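Subject: Re: [demos-list] how many episodes before the sorting policy stops being silly?

Hi all,

Sorry for the slow answer, I've been chasing a calibration thing on the Lubis arm all month and only got back to the list over breakfast.

> We've got 500 demos of the table clearing task and the policy still
> drops food scraps in with the wrappers about as often as it gets it
> right. Same table, same lighting, same operator. Is it just a matter
> of collecting more, or are we doing something daft? Also, does anyone
> bother labelling the failed attempts or do you bin them?

I don't think you're doing anything daft, but "same table, same lighting, same operator" jumped out at me! We had precisely that with our first Prodevus batch. It was lovely, tidy data, and the policy learned where things usually were and not much about what they were. We'd set out the tissues in more or less the same spot every time without noticing, so it would head off confidently to that spot whether or not there was anything to pick up (very funny the first few times, less so by the afternoon).

What helped us:

- Turn the containers between episodes. Ours sit at all sorts of angles now, and sometimes one overlaps another.
- Swap operators. We have 2 people who take turns, and their grasps on crumpled stuff look completely different, which I used to worry about and now quite like.
- Leave the mess. I used to wipe up every grain of rice between takes and it ate half the session. These days a few stray bits stay where they fall.
- Use ugly food. A nice fresh carrot every time gets you a policy that knows nice fresh carrots.

We're at 1256 episodes in the current Cuvow set and I'd say the last third did more for us than all the rest, purely because that's when we loosened up the layouts. So yes, collect more, but I'd change the setup before you record another one.

On failures: keep them! We tag a failed episode with one word (slip, miss, wrong bin) and leave it out of the main training run. I went back through 36 of the "slip" ones in February and nearly all were thin, shiny packaging, so that told us what to practise. If you're recording with Murkix, the tag goes in the notes field and survives the export, although it does lowercase everything, so don't rely on capitals for anything.

How are you splitting your held-out set, by the way? If it's random by episode I'd be a bit suspicious of the numbers. We hold out whole sessions.

Cheers from the sorting bench

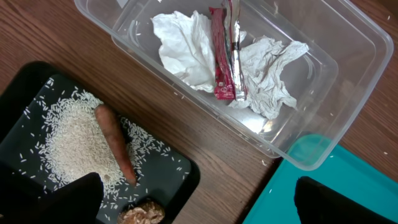
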